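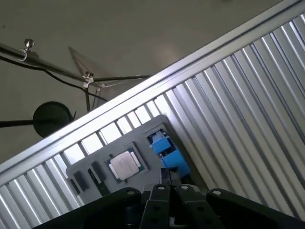 Vundmont government to publish full transcripts of weekly press briefings

VUNDMONT, March 17, 2022 – The Government of Vundmont will publish a full written transcript of every weekly press briefing, starting with the next one, government spokeswoman Lizeth Sotelo told reporters this morning. Until now the press service has put out only a short summary, usually the following day.

The transcripts will include the questions as they were asked, with the name of the news outlet, and the answers in full. They will be posted on the government website within two working days. Where an answer is corrected later, the correction will appear as a note under the original text, and the original wording will stay in place.

"Reporters have asked us for this many times," Sotelo said. "A summary leaves things out. People who were not in the room should be able to read what was said, including the parts where I say I don't have an answer yet."

The press service will also open its archive. Summaries and sound recordings exist for 287 past briefings, and all of them will be made available to the public by the end of August. The older recordings are being typed up by Valtonen, a transcription firm chosen by open tender last year. The firm will be paid per hour of sound, and the contract is listed in the public register.

Sotelo was asked whether the change had anything to do with the recent dispute over her remarks on the Wakitz bridge. The Deltach news agency reported last month that she had said the government was ready to cancel the project. The press service said at the time that she had been misquoted. The summary of that briefing did not include the exchange.

"The decision was being discussed before that," Sotelo said. "But it is a fair example. If there had been a transcript, readers could have checked it for themselves. The recording of that briefing will be among the first to go up."

She repeated that no decision has been taken on the bridge. The cabinet will look at the revised costs once it has received them from the transport department, and she declined to say what the figures might be. Asked if the head of government had read the Deltach report, she said he is given a daily press digest and that she does not keep track of which items he reads.

Rules for attending briefings remain the same. Accredited reporters may come in person or join by video link, and written questions can be sent up to 1000 characters in length. Questions that are not reached during the briefing will be answered in writing, and those answers will be added to the transcript – a point raised by several local papers, which cannot always send someone.

Recordings will be kept on the website alongside the text. The press service sends its notices to 700 subscribers by email, and each notice will now carry a link to the latest transcript. Existing subscribers do not need to do anything.

Requests to correct a name or the title of an outlet in a transcript should be sent to the press service in writing, giving the date of the briefing.

Notes to editors

The weekly briefing is held in the press room of Government House, Vundmont. Accreditation is issued for one calendar year and is free of charge.

Quotations from the transcripts may be used without permission, provided the source is given as the Press Service of the Government of Vundmont.

Media contact: Lizeth Sotelo, Press Service of the Government of Vundmont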